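Cords, plugs and a very patient pair of arms

So I promised last time I'd write up the plug thing properly, and then May happened, and here we are. Grab a coffee, it's a long one.

Quick catch-up if you skipped the last couple of posts. I've been working on a two-arm setup with Yasir Awan and Fouzia Dhanial, and the project has a name now! It's called Drundum. (Yasir picked it. I wanted something with the word "socket" in it and got outvoted.) The goal is to get two arms to sort out a power strip on a table that has other stuff on it, because that's what a power strip looks like in real life. Mine at home lives in a nest.

Our method is plain old imitation learning. A person drives the arms through the job, we save what the cameras saw and how the joints moved, and a network learns to guess the next little chunk of motion. We had 935 demonstrations by the time I trained the version I'm talking about. I was shooting for 1,000, but Fouzia went through the recordings and threw out every one where the driver had fumbled and then sat there thinking. She's stricter than I am. She was also right, because the policy I'd trained on the messy pile had picked up the sitting there thinking! It would get a plug right up to the strip and just hover. Very relatable, not very useful.

The part I really want to talk about is the views. We give the network one fixed view of the whole table plus the close-up views from the wrists, and for weeks I figured the wrist views were doing all the heavy lifting. How could they not be? When you're lining up two pins with a slot, the far-off view barely has any pixels to spend on it. So I ran the obvious test and trained it three ways: fixed view only, wrist views only, and everything together. Same demonstrations, same training settings, 100 tries each on the real table.

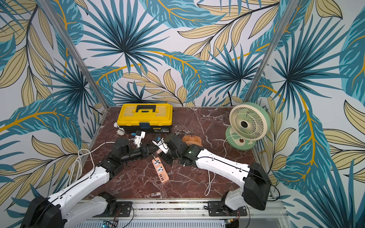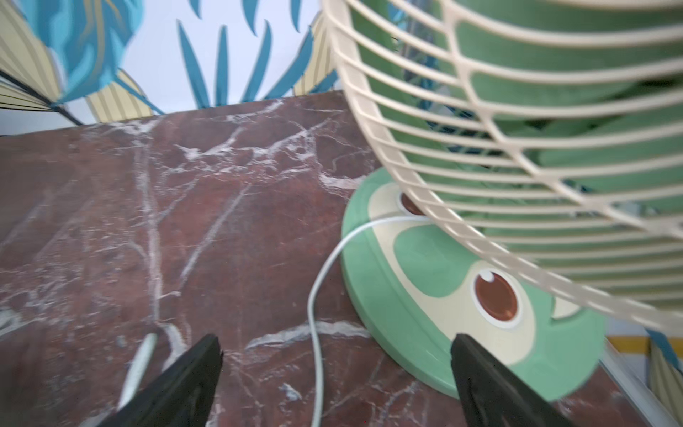
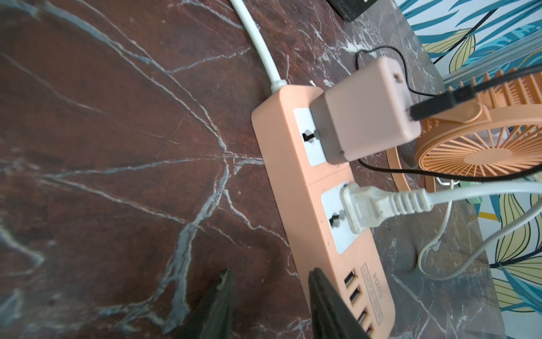 Three views of the marble-look tabletop: the whole table first, then two from the wrist, one at the fan's green base and one at the power strip.

Fixed view only was bad in exactly the way you'd guess. The arms went to the right neighborhood every time and then poked the faceplate like somebody hunting for the light switch at 3 a.m. Fine.

Wrist views only was the surprise. Once a gripper was over the strip, it was lovely, smooth and sure of itself. Getting there was the mess. If an arm wandered over to the fan early on, all it had to go on was a big round base and a bit of cord, and it had no clue which way the strip was. I watched one run where it hung out by the fan for the entire time limit. I was kind of rooting for it by the end.

All views together won, and by more than I expected. The gap was biggest on the runs where we'd moved the strip to a new angle between tries. Shoaib Orakzai thinks the network uses the fixed view to pick a side and the wrist views for everything after that. I like that story, but I don't think we've shown it. To check, I'd want to blank out one view halfway through a run and see where things fall apart, and that's on my list for Tuesday.

One more thing that mattered way more than it should have: cords. A cord never lies the same way twice, and early versions of the policy treated a loop of white cable as if it were something to grab. What helped was dead simple. Between demonstrations we picked up the loose cords and dropped them again, any old way, so the network never got to count on a particular squiggle. That cost us a few seconds per demonstration and it beat every clever fix I tried in code (there were 4, and I'm not going to describe them because I'm still a little sore).

Stuff I'd still like to fix: it lets go too soon. The plug is partway in, the gripper opens, and off it goes to the next thing. Hamisi Athumani suggested we add a small push at the end of each demonstration, so the drivers are doing that now, and I'll report back once there's enough of it to train on. If any of you have dealt with early release on a two-arm rig, please leave a comment, I read all of them.

Next post will probably be about the blanking test, unless it's a total flop, and then it'll be about gripper fingertips.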